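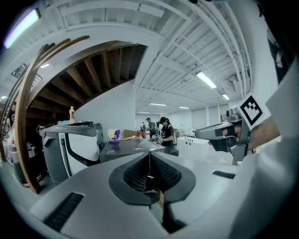 January 2026
Posted by Tegwen Wynne, Clasholm workshop notes

I've been putting off writing up the stair job because it kept changing on me, but I think we've settled what we're doing, so down it goes before I forget. It started with the creak, which Mesfin swears was worse over Christmas (I can't hear any difference, but he's the one with his bench nearby). The nice thing about our stairs is that the joists are all out in the open on the underside, running along in their slanting rows beneath the dark treads, so there's no plasterboard to pull off and you can get a torch and a thin blade right up to the joints. I wish every staircase was like that!

Went along with the blade and a pencil and put a cross wherever it slid in further than I liked. Two bad ones, both where I'd have guessed. Glue and a slim wedge in each, then left well alone. Don't hammer the wedges – push them in by hand and tap once. I split one being impatient and had to make another.

The banister is next. I do love that long curve, and I don't want to take it right back, so the plan is a light rub down and a coat of the Weldu oil, cut a bit thin. Ayantu wanted to go straight in with 240 but I'd sooner start finer and see. We've got a full pack of 800 for the last pass. Tried some on an offcut and it came up lovely and warm, though it drags if you go back over it too soon.

Still to sort out:

The ceiling. It's white now and I'd like it to stay that way, so sheets up before anybody sands anything, please. The pipes as well, they hold dust like you wouldn't believe.

Four more wedges to cut from the ash, same taper as the last lot.

Yaowalak has my good block plane. Ask for it back.

I'll listen for the creak again in February, once the heating's been on a while.

3 comments
2 shares
Last updated by Tegwen Wynne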